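Chapter 4
Open Containers on the Tabletop

4.1 Scope

Chapter 3 dealt with closed storage: lidded boxes, drawers and cabinets. The present chapter covers containers that stay open in use and are filled from above. Baskets, trays and shallow bins belong to this group. Their common measure is rim height, taken from the table surface to the highest point of the wall.

Rim height sets the clearance an item needs on its way in. A long item needs more clearance than a short one if it is carried upright. A ball needs the same clearance in every position – its diameter plus the rim height – and for that reason most of the exercises in this chapter begin with one.

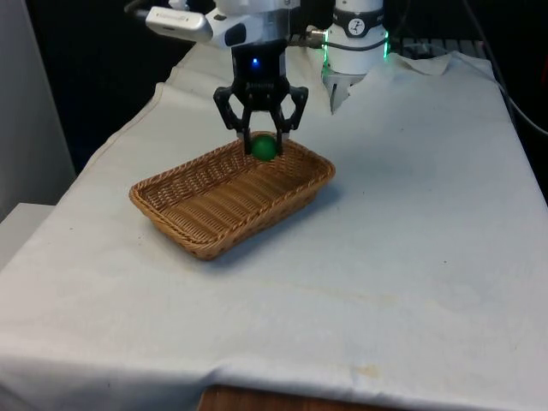
Figure 4.1 Small green ball at the rim of a rectangular wicker basket, on a white cloth.

Woven walls differ from molded walls in two respects. The rim is seldom level along its full length, and the inner face is rough. Gifty Dogbe's basket tables, reprinted in Appendix B, therefore list two rim heights for each woven type, a lowest and a highest. Use the highest when calculating clearance.

The table covering also matters. Cloth can shift under a light basket, and a fold beneath one corner tilts the rim. Smooth the cloth before measuring.

4.2 Terms

Near rim: the edge closest to the person measuring.
Drop height: the distance from the lowest point of the item to the floor of the container at the moment of release.
Fill line: the level above which items may roll out when the container is moved. The Landeg method of finding it is given in Section 4.5.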